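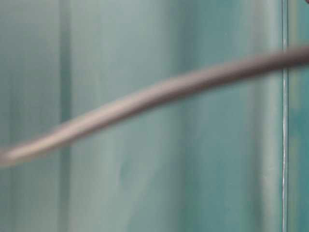 Hefin Trevor, final year project report, submitted 5 June 2018

Evaluation of the Movwood cable handling kit for small workshops

1. Background

The Movwood kit is sold as an add-on for small robot arms. It is meant for firms that make up wiring looms in short runs, where the job is still done by hand on a pegboard. The kit has a pair of soft-faced fingers, a fixed camera on a short post, a set of cable guides and a licence for the software. The supplier lent us one through the department for the spring term. The list price is £2,000 without the arm, and a yearly support plan can be added.

My project was to find out whether a small workshop with no robotics staff could set the kit up and get useful work from it. I did not try to measure it against an industrial cell. The nearest rival I looked at was the Nørgaard feeder, which costs more and only handles cable from a reel, so most of the comparison is from its manual.

2. Setting up

The arm in our lab is an older Wenum and the kit lists it as supported. The fingers bolted on with the plate provided. The camera post did not fit the hole spacing on our bench, so I drilled a strip of aluminium and used that in between. This took an afternoon, mostly spent finding the right drill.

The software installed without trouble on the lab computer, but the calibration routine did not finish the first three times. The manual says to hold the calibration card flat and does not say how far from the camera. I got a reply from the supplier after two days saying it should be at the working height of the cable. After that it finished every time. I think this should be in the manual.

3. The camera

Most of my difficulty was with the camera. It has a fixed lens and the focus is set with a small ring, locked by a grub screw. The distance over which things are sharp is short. If the ring is set for something further back, a cable that passes close to the camera comes out as a wide soft band. In the view at the head of this report the bright upright line towards the right is sharp, while the cable crossing in front of it is blurred along its whole length and gets thicker towards the top right. The background is only bands of green.

A blurred cable matters because the software looks for the two edges of the cable and takes the middle as its path. When the edges are soft it can still draw a path, but the path moves from one reading to the next even if nothing is touched. A bend shows up as a gentle curve and the software may place it too early or too late. The cable end is worse, as a rounded pale patch gives it no definite point to aim for.

A sharp upright line is also a problem. On several runs the software picked a straight edge of this sort as the cable, with a higher confidence score than the cable itself. The settings page has a box for masking part of the view. Masking helped, although any cable passing through the masked part is then lost too.

4. Tests

I used a single type of flexible cable from Miltent cut to equal lengths. The task was to find the cable, grip it near one end and lay it in a guide. I ran the task in two sets, before and after refocusing the camera on the working height and masking the bright edges. Each set had 19 runs.

Before the changes, 8 runs ended with the cable in the guide. The usual fault was the fingers closing short of the cable. After the changes all but two of the runs were completed. In one of those the cable slipped out of the fingers, and in the other the software stopped with an error I could not repeat.

5. Remarks on the product

The fingers are the best part of the kit. They did not mark the cable and I never had to adjust them. The guides are also well made. The camera is the weak part, and a buyer would need to be warned that the focus ring arrives set for a longer distance than the one recommended in the supplier's own email.

The support plan would be worth having in the first year only. I asked the supplier four questions and got useful answers to three.

6. Further work

I would like to repeat the tests with a stiffer cable and with two cables side by side. A matt screen behind the work might do the same job as masking without losing any of the view. I did not have time to try this.

Contact: project office, School of Engineering | Back to top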